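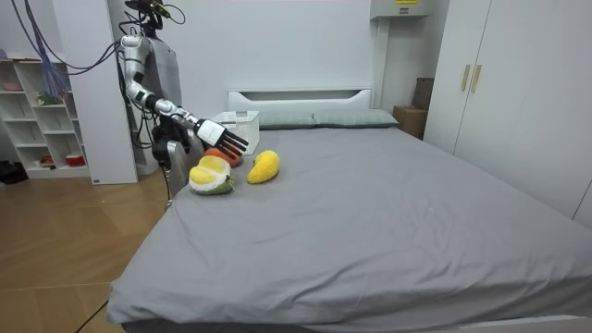

Budget season at Drudley
Posted 23 January 2020

The person who buys things for Drudley did not want her name used. Fine. She has a small office next to the loading door and a spreadsheet open on both screens when I get there, and she does not close it the whole time we talk. Equipment planning, that's the job. Before this she bought for a hospital kitchen. "Same work," she says. "Somebody wants a machine, somebody else wants to know why it costs that, and I'm on the phone about the plug."

Drudley does home robotics. Tidying, fetching, putting away. The program is called Hova and it started in September, after a long summer of quotes. What I wanted to know was how a small outfit budgets for a humanoid when it has never owned one. She laughed at "budgets."

"The first version had a single line. Robot, and a number. I still have it, I show it to new people."

How many lines now?

"Eleven. And one of them is still called other."

She reads them off fast and I miss half. The robot. The hands, quoted apart from the robot. Sensors. Spare cables. Shipping and crating. The room. The furniture. Training for the operators. A service contract. Electrical. Other. The hands were the first surprise. Dreltico, who supplied the machine, priced it with a plain end on each arm, and the multi-fingered hands came as a second page to the quote. She didn't turn to the second page until the call.

"I'd told everybody a number already. That was a bad afternoon."

Did she push back?

"I asked could we buy one hand. Like shoes. They said yes, which I didn't expect, and then our engineers said no, absolutely not, we need both. So we bought both and I moved the second set of spares into next year."

Which is how most of it went, from the sound of things. Moving stuff into next year. She doesn't think that's a trick, she thinks that's planning. What she won't move is spare fingers. Lead time on those was nine weeks when she asked and she has been told by people at other labs to believe the lead time and then add to it. So one set sits in a drawer. It annoys the finance side every quarter. "They see a thing in a drawer. I see a month and a half of four people doing nothing." More than two months, I say. "Right, worse."

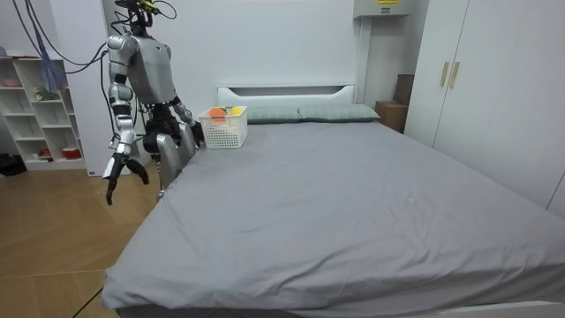
Rooms cost more than anybody plans for. She has strong feelings on this. The Hova group wanted a bedroom setup, and a bedroom on paper is cheap, a bed and some storage. Then you start measuring. The bed they picked is a big one and the robot has to stand right up beside it and reach over, so the clear floor on that side had to be decided before the furniture was, and it wasn't. "We bought the bed first. Wrong way round." The wardrobe went on the other side, the open shelves against the wall past the robot. And cables. Hers is the only budget I've ever seen with a line for getting wires up off the floor, and she says it's still too small - the bundles go up and away from the robot's head, and there's a line across the floor anyway, down by the corner. The cheap part is what gets picked up. A white plastic basket up by the pillows, plush fruit to go in it. She paid for those out of petty cash.

"The toys are the only thing on this project nobody's questioned," she said. "Durian, mango, whatever. I approved a durian."

Why soft ones?

"Ask the engineers. From my side, they're cheap and I can buy more the same day. That's all I care about in a consumable. Can I get it the same day."

She has a rule for this and wrote it on a sticky note for me, which I have since lost, but it was something like: anything under 1,000 dollars the group buys itself, anything over comes to her with three quotes. Three quotes is hard with humanoids. She got one real one, one that was a brochure with a number penciled in, and one from a company that stopped answering. She filed all of them. "The rule says three quotes. It doesn't say three good quotes."

I asked about leasing. A lot of smaller groups ask about that, it comes up in the mail we get here. She looked into it properly. Angelovski, a leasing firm she'd dealt with in the hospital days, came back with terms for the robot body only. Hands not included, they considered them a wear item. Sensors not included if we mounted our own, and the engineers were always going to mount their own.

"So I'd be leasing the middle of a robot."

She still thinks it could make sense for somebody. If you only need the machine for one funded period, and you don't plan on changing it. Drudley changes everything. There were brackets being added to it in the first week, she says, before the crate had even been taken away. You can't hand that back. Or you can, but there's a fee per hole. She asked what the fee was. Didn't tell me.

Next part I had to type up from memory as my recorder ran out, so the quotes are close but check with her if you're going to repeat them anywhere.

On people. She says the biggest cost isn't on the equipment side at all and that's why it gets missed. Each hour the robot works there's somebody running it and somebody resetting. The resetting is what she'd underlined. Fruit goes out on the sheet, fruit goes in the basket, somebody takes it back out and puts it on the sheet again, all day. "Write down who is doing that and what you pay them," she said, "or else it's your most expensive engineer. It was ours for weeks." She got a part time position approved for it in the end, by putting the engineer's hourly rate next to the word fruit in an email to management.

On service contracts. Buy the first year. She went back and forth and nearly didn't. Dreltico's came with phone support and a visit, and she figured their own people were good enough to do without. They are good enough, she says, but they're also busy, and what you are paying for is someone whose problem it is. Second year she's undecided. Will look at how often they called.

On electrical. Get someone in early. The room they took over was never wired for this and there's older stuff on the walls they were told to leave be. The electrician's bill was fair but he couldn't come till after the delivery date, so the robot sat in its crate and the whole group walked past it every day looking at her.

"That's the one I'd do over. All the rest I can defend."

And floors? I'd heard from another group who had to rip out carpet. No, she said, they have wood-look panels, light brown, fine. She did ask Dreltico what the floor had to be rated for. Took them a while to answer. Ask it in the first call, she says, along with door widths, and make them answer in writing. Her door was OK. The hallway before her door was not OK, there's a bend, and a cabinet had to come off the wall. That went under other.

What goes on next year's list? She scrolled down for a while. Second set of spare hands, the one that got pushed. Another mattress, to her surprise, not for wear but so there's one to swap in when a group wants a different height. More fitted sheets. She'd bought gray on purpose? No. Gray was what they had in that size. Now the group wants to stay with gray for everything so far and add other colors later, and so she is a person who keeps a sheet inventory. Also a kitchen, maybe. Hova wants a kitchen. She's put in a placeholder number and refuses to say it out loud.

"A kitchen has water," is all she'd give me.

Last thing I asked was what she'd tell someone sitting down with an empty sheet, first robot, no idea. She took a minute. Phone rang, she let it.

"Go stand in the room. Before the quotes. Take tape and put the furniture down in tape, then have someone stand where the robot's going to be and stick their arm out. We did that in the end but the bed was already paid for. And put the hands on page one." Then she did pick up the phone. It was about a plug, a differnt one.

If you are working on a first budget and want her line headings, she said I could pass them along without the amounts. Write in and I'll send the list. It's just the headings, she was firm on that, and she'd like to hear what ends up under your "other."

Recent posts
Leasing or buying: letters from small labs
What a crate weighs and who signs for it
Service contracts, year two
Doorways, hallways, elevators: a measuring sheet
Old gripper for sale, pickup only

Contact the editor | Copyright 2020, all rights reserved | Back to top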